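**Gravow kitchen automation – progress report, 9/21/19**

Sorry this is short, tray count ran over and the form is due tonight. Covers everything since the last payment.

**Where we are**

- Arm work continues in the Kurnon simulator. No arm on the Levwood floor yet – still waiting on the guarding quote.
- 3,472 simulated runs logged. Mostly single-item pick and place, one vegetable or one piece of meat at a time.
- Prep list cut down to 32 items with the cooks. Anything that needs a knife is off the list for now.
- Samarakoon did the wrist strain survey in the prep room. Results are with HR, summary to follow when they release it.

**What it changes for staff**

Biggest topic at every shift meeting. The plan is still no job cuts, it's in the letter that went out. But the work does change and people know it. Right now the morning crew does plating-up for 300 lunches by hand, same reach over the counter again and again. If the arm takes the carry, 2 people per shift move to checking and portioning. Some want that. Some don't – they said checking is standing still and watching, and that it's lonelier than the line. Fair point, we dont have an answer for it yet.

Pay grade for the checking role is not settled. Needs to be before any training starts. Please push on your side if you can.

Night crew feel left out, meetings were all on days. Fixing that in the next round.

**Spending**

On budget except licenses, which came in higher. Moved the diffrence over from travel. Guarding is the big unknown.

**Work at hand**
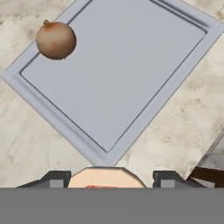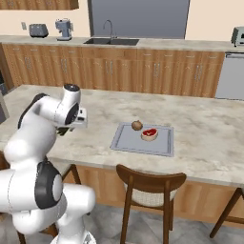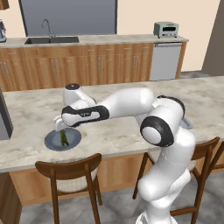

The cooks' comments on the simulated kitchen are the most useful thing we've gotten so far, and we want to keep paying them for the hour. First comment was about layout. Chairs pulled up to the island – fine at home, but in our prep room nobody sits down at a counter, and the walking side has to stay clear. So the next build loses the chairs and gets an aisle. Second was about food on shared surfaces. The onion and the raw steak on one tray got a loud no from the whole crew. They want raw meat on its own tray as a hard rule in the task list, not a setting someone can switch off. Agreed, being written in now. The plate with just the green vegetable on it they were OK with, that's closer to how they plate sides.

Also asked for: a stop button at both ends of the counter, and a say in where the arm gets bolted down. Both going in the floor plan.

**Next**

- aisle layout in the simulator, end of September
- raw/cooked tray rule, same build
- night crew meeting
- guarding quote – chasing
- decision needed from you: can we carry the unspent travel money past this period? Need a yes or no before we book the electrician.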